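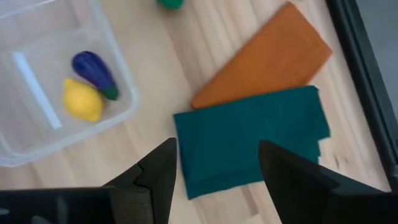 Duty rate not updating on China-origin lines
Status: Resolved
Product: Griridby import filing, desktop
Opened by: Girish Joshi, Titico

Original report

We file our own entries through Griridby. After the September tariff update, 13 product codes still pull the old duty rate when the country of origin is set to China. The same codes with Vietnam as origin come up right. I checked the rates by hand against the published schedule and our broker at Lindqvist got the same numbers I did.

The file has 700 lines. I can't send it in like this, and typing over the rate gets rejected at validation with "rate source mismatch."

What I tried: logged out and back in, ran Update Tables twice, deleted one line and added it again. No change.

Reply from Destov support

Thanks for the list of codes. Please open Settings, then Rate Tables, and tell us the version shown next to "Additional duties." It is separate from the main schedule version at the top of the window. Please also check whether "Keep saved rates on open entries" is ticked.

Reply from Girish Joshi

Main schedule is current. Additional duties shows the previous version. The box is ticked. I don't remember ticking it, but two of us use this login.

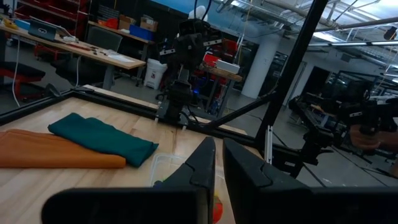
I unticked it and ran the update again. The additional duties table went to the new version this time, but the entry I had open kept the old rates. A new test entry with 2 of the codes came out right.

Reply from Destov support

The open entry holds a copy of the table from when it was created. Close it, right-click it in the list and choose Rebuild Rates. Lines with a manual exclusion number will need that number entered again.

Reply from Girish Joshi

Rebuild took 40 minutes and finished without errors. All the China lines now match the schedule. I had to put the exclusion numbers back in by hand. Validation passed and the entry is filed.

Please add a warning when the two tables are on different versions. You can close this.

Closed by Destov support. Warning message logged as a feature request.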